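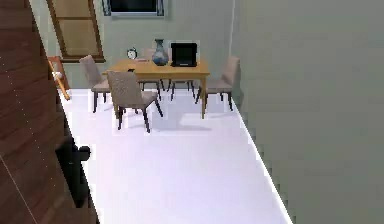 Dining table test room, laptop and vase left on the table, TV on the back wall.

Where do I set the no-go margin when the room keeps changing its mind?

Posted by radcombe_nights

We run a household robot in simulation before anything is allowed near the real apartment, and I have inherited the job of writing the house rules for it. By "inherited" I mean I complained about the old ones in a meeting on a Wednesday and was handed the file.

The old rules say the base has to keep 300 mm from all furniture while traveling, full stop. Fine for a wall. But a dining chair moves every time a run is reset, and if the robot has to treat four chairs as sacred it will never reach the table, where most of the tasks are. The previous author solved this by switching the rule off for any room with a table in it. That covers nearly every room worth testing.

So: one margin for everything, or different margins for different things? And does anyone log violations in simulation as if they were real? My coworkers think a bumped virtual chair is free. We had 1,317 of them last month, so we've been getting quite a bargain.

Flolora_ops

Different margins, and write them by what the robot is doing, with the furniture as a second column. We use three modes at Flolora: travel, approach and work. Travel keeps your 300 mm. Approach lets it come closer at reduced speed, and only toward the object named in the task. Work means the base is parked and only the arm moves. The robot has to declare the mode before it changes, and the log records it. If it drifts from approach into work without saying so, the run fails even if the cup ended up where it should.

Things people leave out of these documents, in my experience:

Chair legs that splay. The seat is not the footprint. Use the widest point at floor level and then check the back as well, if your robot has anything sticking out higher up.

Ladders. Treat anything that can lean as an obstacle with a bigger margin than anything that can't.

Breakables and electronics on a tabletop. Ours has a separate rule for reaching over them, and the rule is don't. Go around, or ask for them to be moved.

On logging: log everything, same form, same severity scale. The first time you run on hardware you'll want to compare the two, and a simulation log that forgives contact is no use for that. We also cap the run at 19 minutes, after which a person has to look at it before it restarts. Where that number came from is lost to history but everyone defends it.

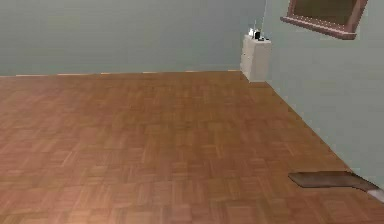
Should the margin be smaller when a room is mostly open floor?

Keep the margin the same and raise the speed limit instead, if you need the time back. Margins cover error in position, and that error doesn't shrink when there is more space to be wrong in.

castillo_b

What Flolora_ops said, mostly. I'd argue with the three modes. We had five at one point and the operators picked whichever one made the beeping stop. Two is plenty if your people are human.

Also please put flat stuff in the rules. Boards, mats, thresholds, a folder somebody dropped. Our detector was very good at sofas and had no opinion at all about anything lower than a slipper. Now the rule is that if it's on the floor and isn't the floor, you stop and look. Slow? Yes. The Besholm site skipped that one and spent 1,350 on a wheel assembly, plus shipping.

radcombe_nights

Thanks both. Going with travel / approach / work, plus the flat stuff line, copied more or less word for word. The exemption for rooms with tables is gone as of this afternoon. I've also moved simulated contacts onto the real incident form, and I expect to be very popular – the form is four pages long and asks whether the chair required first aid.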